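4. Loading the shelf

Your Fliletti tabletop shelf is together, so now for the fun part: filling it! A single board holds a surprising number of bottles, and a little sorting at this stage makes the whole thing a pleasure to use.

1. Set the unit toward the far edge of the table, with the crossbar low and the board level. Leave yourself plenty of clear tabletop in front.

2. Press down gently on each corner of the board. If it rocks, go back to section 3 and tighten the front posts.

3. Wipe the board and let it dry for 35 minutes. 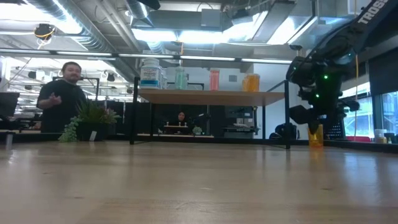
4. Start with the big, heavy bottles and put them at one end, close to a post. Turn the labels to face you.

5. Add the narrow, upright containers next. Leave a gap between groups so you can get your fingers in (you'll be so glad you did!).

6. Finish with the colored see-through ones. Keep matching colors together and the row practically organizes itself.

7. Check that every cap is closed and every base sits fully on the board.

Note: Glossy wood shows rings quickly. Wipe the bottom of a container before you stand it on the table.

CAUTION: Do not load the board past 32 pounds. Never slide the unit while it is full. Take the bottles down first, move it, then load it again from step 4.

For a second board, order part 234 and continue with section 5.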